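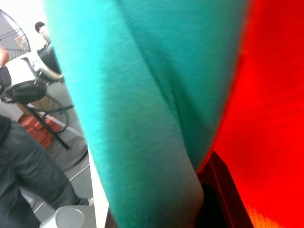
I bought the Renitz fabric shaver in February after reading one too many people saying it had saved a favourite jumper. It cost more than the last three I owned put together, and I wanted to know what the extra money was for. I don't have especially posh clothes. Most of what gets worn in this house is fleecy or knitted, in colours you could find in the dark, like the teal with the soft, slightly fuzzy surface next to that red-orange, and soft stuff of that kind is what I think a bobble remover should be judged on. Any of them will do a decent job on a smooth wool coat.

The box says the motor runs at 2,000 turns a minute and the blade lasts for 900 garments. I can't check the first and I doubt I'll live to check the second. What I can say is that it's loud. My sister-in-law Biljana was on the phone to me from the next room and asked if I was mowing.

On flat knits it's good. I did two school cardigans, a scarf and the elbows of a grey jumper that I'd more or less given up on, and they all came out looking a year younger. The guard has three heights, and the middle one did nearly everything. The highest does so little that I wondered if I'd put it on wrong. I hadn't.

Fleece is where the claims get ahead of the machine. The leaflet promises to "restore the original surface", which is nonsense. Fleece that has gone matted in the wash is matted all the way down, and shaving the top off leaves you with a thinner, flatter version of the same thing. It took the loose bobbles off an old blanket well enough, but the rough patch along the hem is still rough. If you press hard, it leaves a track. Ask me how I know.

The bit that catches the fluff is too small. I had to empty it 7 times doing one blanket, and the lid is a tight push fit, so every third go it pinged off and sent lint over the sofa. The cheaper Bosero I had before had a bigger tub and a twist lid. Its battery was hopeless, mind.

Battery life on the Renitz is fine. I got a long evening's work out of it and the light hadn't changed. It charges with an ordinary cable, and you can't use it while it's plugged in, something the listing keeps quiet about.

There are 186 reviews on the shop page and most of them seem to have been written the day the parcel came. One by a Nestor Soriano says his blade went dull after a couple of months and the spare costs nearly half the price of the shaver. I looked it up and he's right about the spare.

Would I buy it again? At full price, no. In a sale, for wool and school uniform, probably. For fleece I'd wash it inside out on cool, keep it out of the tumble dryer and put up with the bobbles.

Three stars. It would have been four with a lid that stayed on.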